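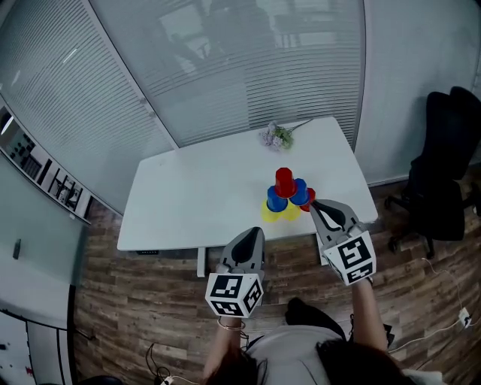
Residence Diary, Volero House
Entry for 8/11/12, kept by Aileen Salazar

The activity room was opened at the usual hour. The white table had been placed in the middle of the floor the evening before, at the request of Mr. Manalastas, who prefers that residents be able to reach it from every side. The black office chair remains in the room until the second armchair is returned from repair.

The morning was given to the stacking cups. The set in use is the yellow, blue and red one. The pyramid stood on the table with yellow cups at the bottom, blue above them and a single red cup at the top, all of them upside down. Mr. Navarro asked whether the colors must be kept in order. It was explained to him that the house has no rule on this point, and he has asked that his preference for matching rows be entered here. It is so entered.

The lilac and purple flowers were left lying toward the far edge of the table during the activity. Ms. Lagman brought them from the Espiritu garden. A vase is to be found for them before supper. The tall glass one is cracked and should not be used.

An inquiry was received from the Drastus office concerning the cost of replacement cups. The matter was referred to Mr. Belmonte, who holds the receipt from Orkard in the amount of 54 dollars. The order number is 1548. Cups from that order are kept in the lower cupboard and are to be washed by hand.

Attendance for the morning was 31, including two visitors. The figure is higher than is customary for the room, and the door to the hallway was kept open for air. Mrs. Belmonte telephoned to say that she would not attend before November.

The plank floor is due for cleaning. Staff are reminded that shoes removed during activities should be placed by the door. The same reminder was given last month.

Supper was moved forward by half an hour. Mr. Manalastas will open the room tomorrow. The key is in the desk.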